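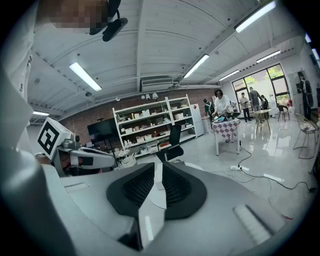 jadside_mike
4th December
Moved my sewing stuff into a unit at the old Kelley building in August and I'm still fighting the light. Dark thread on dark cloth is hopeless after 4 pm. The tubes hang under a white corrugated ceiling and the back wall is red brick, with the AC unit up high on it. I was going to paint the brick white. Anyone done this?

burnirex
Don't paint it. I did mine and it took 2 coats plus primer, and it flaked inside a year. Put a task lamp on the table.

hemline12
Disagree with burnirex. Mine has held up for more than 12 years. You have to use masonry primer and let it dry out first. It did brighten the room.

burnirex
Mine was masonry primer. Old brick, damp side of the building.

siddiqui_k
Are the tubes all the same color? I swapped mine for 4000K and left the walls alone. Took 15 minutes with a ladder.

jadside_mike
Never checked. The landlord has to approve paint anyway, so I'll try tubes first.

hemline12
Fine, but get the lamp too.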